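Stolley Center Adds Block Printing Tables for May

The Stolley Center will open two block printing tables in its ground floor workroom in May. The tables are intended for school groups and for adults who have not printed before, and they replace the paper folding sessions held in the same room over the winter.

Printing at the center uses small blocks, shallow dishes of color and large sheets of plain white paper. The block is lowered into the dish, lifted, and pressed onto the sheet. Visitors may repeat a mark as often as they like and may change blocks between marks. Finished sheets are left flat until they can be carried home.
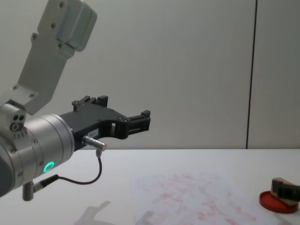 Red will be the only color on offer during the first two weeks. The center chose a single color to keep the early sessions short and to allow staff to see how much is used by each group. A blue and a dark green are on order from Jugah and will be introduced once the opening period has ended.

The workroom can receive up to 33 visitors at a time. Groups larger than this will be divided, with the remaining visitors directed to the Brornus reading room across the hall until places are free. Paper for the season has been provided by Marnness, which delivered around 1000 sheets to the center. Each visitor will receive one sheet, and additional sheets may be requested at the front desk.

Morning sessions begin at 10 a.m. and are reserved for schools. Afternoon sessions begin at 1:30 p.m. and are open to the public without charge. Aprons are available in adult and child sizes, although visitors are advised to wear clothing suitable for work with color.

Schools wishing to reserve a morning session should contact the Stolley Center front desk and state the age of the group, the number of adults attending and any access needs. Reservations for the afternoon are not required.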